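Onion prices climb in Prulletville as storage stocks run low

Shoppers in Prulletville are paying more for onions this month after heavy rain in Seltach damaged much of the crop held over from last season. A 50-pound sack of yellow onions that sold for $21 in April was going for $34 at the wholesale market in June.

Traders say smaller deliveries are behind the increase. The market took in 1,164 sacks last week, nearly half of what it normally handles at this time of year. Garlic and potatoes have held steady, but cabbage has also started to creep up.

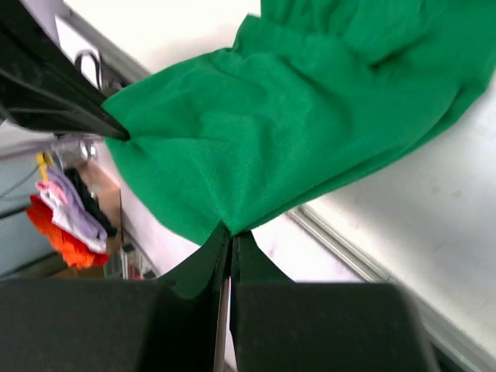
A piece of green cloth with a fine knit texture.

Kenza Kabbaj, who runs a stall at the north end of the market, said she has cut her order from 12 sacks a day to seven. Restaurants are still buying, she said, but families now ask for three or four onions instead of a full bag.

Most of the onions sold in town come from growers in the Seltach valley, where sheds flooded twice in the spring. Water got into the lower rows of crates and rot spread from there. Amr Ait Brahim lost most of one shed and has sold the rest early - at a lower grade - to a processing plant.
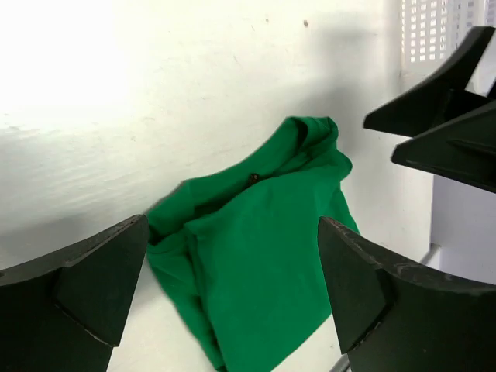
The new crop will not make up the difference right away. Planting ran three weeks late in the lower fields, and growers there do not expect to start lifting onions until the end of August. Fields on higher ground are in better shape, but they make up a small share of the total.

Śliwiński, the largest wholesaler at the market, has begun trucking in onions from outside the region. Freight adds $3 to the cost of each sack, and the company said it is passing the full amount on to retailers.
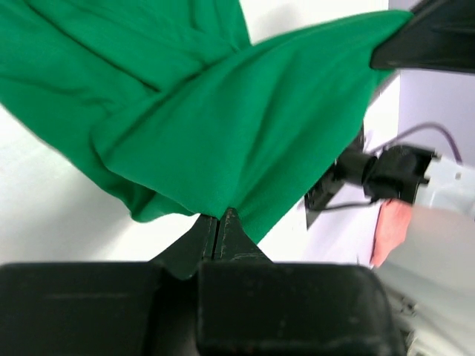
Majdi Sayegh said the outside onions were smaller and did not keep as long, and that he would sooner pay extra for local ones while they last. He has stopped putting onions in his mixed vegetable boxes, which still sell for $12.

The market office has asked wholesalers to post their prices by 6 a.m. each morning so stallholders can compare before they buy. Two of the five have done so.

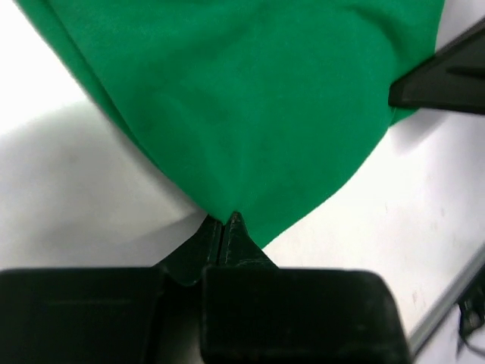

When will prices come down? Nabila Mangundap of the market office expects a small drop in early September, once the first Seltach onions arrive, and a return to normal levels later in the fall if the weather stays dry.

Green onions, grown mostly under cover, are not affected.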